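Household chores: still short of useful

Reading time: 2 min

Putting small things into a box is the chore most vendors now claim to have solved. Results from the August bench round at Overgaard suggest the claim holds for rigid items and weakens quickly for everything else. Of 194 attempts, the Zillik controller finished more than 40 without a retry. Blocks and small cartons made up most of that group.

Soft toys remain the harder case. Plush deforms under the pads, so the width measured before the grasp is a poor guide to the width after it. Key rings and paper tags add a second problem – they trail outside the grasp and can catch on the rim of the box.
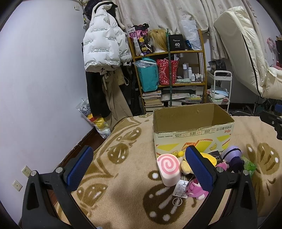
Bedding is the other weak point. A patterned blanket gives the depth estimate little trouble but confuses segmentation, and a dark printed motif can be scored as an object. Plundine reports that retraining on patterned fabrics removed most of these false targets. The cost was 14 hours of extra computing time for each update.

Speed has improved less. The Gruvberg planner needs 4 seconds between grasps, and a person clearing the same toys does not pause at all. For shop-floor kitting with fixed bins the delay is tolerable. For a bedroom it is not, and the next round will test shorter planning horizons on the same items.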